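白色塑料网篮装酸奶杯，大杯和小杯混放，怎么摆才稳，冷藏温度怎么控制

分类：家庭收纳 > 冷藏与食品存放
状态：已有3条回复

发帖人：砖缝里的盐

家里冰箱的冷藏室一直用网篮分区，最近酸奶买得比较杂，大杯小杯都有，混在一个篮子里放。篮子是白色塑料的，长方形，侧壁带孔。问题集中在两点：一是大杯和小杯高度、底径不一致，抽拉篮子时容易倒；二是满篮之后，冷藏降温是否受影响。 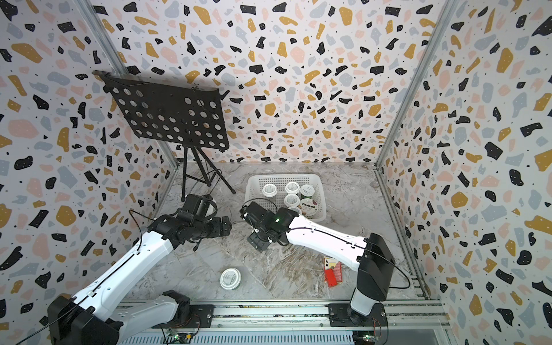
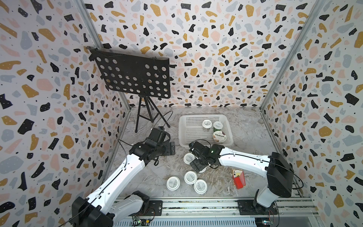
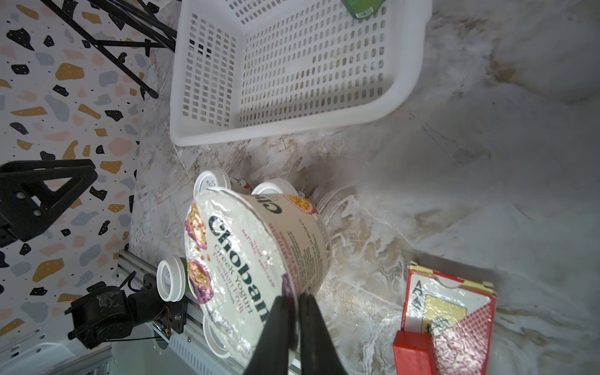
补充一下使用条件。冰箱为单循环风冷，冷藏室第二层，层板为钢化玻璃，出风口在背板中上部。网篮沿进深方向放，短边朝外，当抽屉用，每天抽拉次数较多。温控面板设定值4℃，没有单独测过篮内温度。

目前出现过的情况：

小杯杯底窄、杯口宽，放在篮底时杯底会压在网格的棱上，略有倾斜，抽拉时先倒的总是靠外侧的一两个。大杯重心高，如果单独放在一端，急停时会向前倾，把旁边的小杯顶歪。杯盖是铝箔封口的，倒了之后不一定漏，但铝箔受压后中间会鼓起或者凹下去，不好判断是运输造成的、碰撞造成的还是已经变质。

另外，清空篮子擦洗的时候，杯子要先全部取出放到台面上，擦完再放回去。这个过程如果拖得久，回温是否需要考虑？有没有一个可以参考的时间上限？

想请教的具体问题：

大杯放前、放后还是放中间；小杯能不能叠两层；篮底要不要垫东西，垫什么不影响通风；篮子装到什么程度算过满；铝箔盖变形之后的判断标准。

先谢过。

Miroslava Koval 的回复
发表于 2025年5月14日，星期三

按顺序答，先说摆放，再说温度。以下数值没有特别说明的，都是我自己在家里测的，设备是一支插入式探针温度计和一个普通的厨房秤，精度有限，供参考。

一、大杯的位置

抽拉式使用，决定稳定性的是加速和急停两个阶段。拉出时，杯子相对篮子有向后的惯性；停下时，相对篮子有向前的惯性。多数人拉得慢、停得急，所以向前倾倒的概率更大。大杯应当贴住一个面，最好是贴住一个角，让两面侧壁同时限位。我的做法是放在后侧角上，前面用小杯顶住，小杯起到填充作用。大杯放中间是最差的方案，四周都是间隙，而且它一旦歪，受影响的方向不可控。

放后角的缺点是取用不便，要把篮子拉出大半才够得到。如果大杯是当天就要开的，可以放前角，但前角必须贴壁，不要留缝。

二、杯底与网格

杯底压在棱上倾斜，原因是孔的尺寸和杯底边缘的尺寸接近，杯底外沿一侧落进孔里，另一侧架在棱上。解决办法有两个：换底部为小孔或平底的篮子；或者加垫。

垫料我用过三种。厨房纸，吸水后塌陷，且完全堵孔，不建议。硅胶沥水垫，厚度合适，表面有凸点，杯底能站平，缺点是比较重，边缘需要裁剪。塑料网格垫（货架上垫蔬菜的那种），透气最好，但本身偏软，要选网眼明显小于杯底直径的。

垫料不必铺满，铺杯底所在的区域即可，四周各留一条通风带。

三、能否叠放

铝箔封口的杯子不建议叠放。上层杯底的环形边缘压在下层铝箔上，受力面积很小，长时间冷藏加上抽拉振动，封口边缘容易产生皱褶。带硬质外盖的杯子可以叠两层，前提是上下同款，杯底能嵌进杯盖的凹槽。不同款混叠，一律不要做。

四、装载量

风冷冰箱靠空气流动换热，篮子侧壁有孔是优势，但杯子紧贴侧壁时，孔的有效面积会下降。我做过一次对比，同一个篮子，同一层，室温放置过的酸奶放入后测中心温度降到6℃以下所需的时间。留出间隙的一组用了113分钟，塞满的一组又多用了30分钟左右。差距不算大，但如果一次性放入的都是刚买回来、已经回温的，建议分两批放，或者先散开放在层板上，降温后再收进篮子。

装到什么程度算过满，给一个操作性的判断：把篮子轻轻晃一下，杯子之间有轻微位移但不会倒，属于合适；完全不动，属于过满；有杯子倒下，属于过松。过松的时候用别的东西填，不要靠把杯子摊开来解决。

五、清洗时的台面停留时间

可参考的做法是控制总的离冷时间。多数发酵乳制品标签要求2至6℃冷藏。室温25℃以下时，小杯在台面上放十几分钟，中心温度上升有限；小杯体积小，升温比大杯快，所以应当先收小杯，后收大杯。夏季（以我这边的8月为例，厨房室温经常超过30℃）建议不要一次性清空，改成半篮半篮地擦。

台面如果是石材或者表面光滑的材料，导热比木质快，杯子直接立在上面，底部会先升温。垫一块干毛巾就能缓解。另外，光滑台面上杯子侧躺容易滚，取出后应当竖放，不要随手一推。

六、铝箔盖的判断

分三种情形：

凹陷，封口边缘完整，无渗液：多为温差或外力造成，可以正常食用，优先吃掉。

鼓起，手指轻压能回弹，封口边缘完整：可能是从低温到高温时内部气体膨胀，放回冷藏几个小时后再看，恢复平整的问题不大；未恢复的按下一条处理。

鼓起明显且持续，或伴有渗液、异味：丢弃，不要尝。

还有一条，封口边缘只要出现破口，无论盖面是否平整，均不再保存。

回复：二楼朝北

楼上写得很全，我只补一点篮子选型方面的内容。

我之前用过的两个牌子，Vesau 和 Orlandini，都有侧壁带孔的长方形白篮。Vesau 的壁比较薄，单手拎的时候中间会下弯，装大杯时尤其明显。Orlandini 的口沿有翻边，刚性好一些，但是外尺寸也因此多出来一圈，窄冰箱放不进两个并排。买之前量层板内宽，不要量层板外沿，门封一侧会占掉一部分。

底面的孔比侧面的孔更值得看。商品页一般只拍侧面，可以让卖家补一张底部的图。底部孔小、棱宽的，基本不需要另外加垫。

抽拉时的阻力也有影响。塑料底直接在玻璃层板上拖，有水的时候会发涩，一顿一顿的，杯子倒多半是这个时候。底下贴2条窄的毛毡或者聚四氟乙烯滑条，沿进深方向贴，抽拉就顺了。毛毡会吸水发霉，我后来换成了滑条。

清洗用中性洗涤剂加软毛刷，网孔的内角容易积奶渍，干了之后不好刷，先用温水泡一会儿。不要用钢丝球，塑料表面拉毛之后更容易挂污。晾干时倒扣，四角垫高，否则口沿会存水。

关于分区，我个人的意见是大杯和小杯分开两个篮子，混放省地方，但每次取大杯都要动小杯。冰箱小的话没有办法，就按楼上说的放角上。

回复：Trekcombe老用户

不用这么复杂吧，我家酸奶直接放门架上，三年了没坏过。

砖缝里的盐 追加

感谢各位。门架的方案试过，门架开合频繁，温度波动大，而且我家门架的挡条偏低，大杯放上去高出不少，关门用力就会晃，放弃了。

按 Miroslava Koval 的办法改了一版，大杯贴后角，小杯从后往前填，前侧留一点间隙，目前抽拉没有再倒。篮底先垫了一块从 Istgate 买的塑料网格垫，网眼偏大，小杯杯底还是能陷进去一部分，准备换密一点的。

还有一个遗留问题：篮子里的杯子保质期不同，贴后角的大杯往往是最晚才拿出来的，有时候反而最先到期。现在的处理是在杯盖边缘用油性笔写到期的日和月，字朝上，拉开篮子就能看到。铝箔面上写字要轻，笔尖硬的会划破，改用软头笔以后没有问题。如果有不写字也能区分先后的办法，欢迎继续补充。

Miroslava Koval 的追加回复

先后区分可以用固定方向的办法：新买的一律从后侧放入，取用一律从前侧取，每次取完把后面的往前推。大杯不参与推移，固定占一个角，到期日单独记在冰箱门上。小杯如果分两列，左列先取完再动右列，不要两列同时取，否则顺序很快就乱。

网格垫的网眼，按杯底直径的三分之一以下选。尺寸不确定的话，拿一只洗净的空杯去比，站得平就可以用。空杯比满杯轻，比的时候用手压一下杯口再看是否倾斜。

温度方面，既然没有测过篮内温度，建议测一次。探针不要贴背板，也不要悬空，插在一杯清水里，水杯放在篮子中间，隔夜之后读数。背板出风口正对的位置会偏低，设定4℃时局部接近0℃也有可能，酸奶冻过之后会析水、口感变粗，贴后角的大杯要留意这一点。如果测出来后侧偏低，大杯就改放前角，贴壁的要求不变。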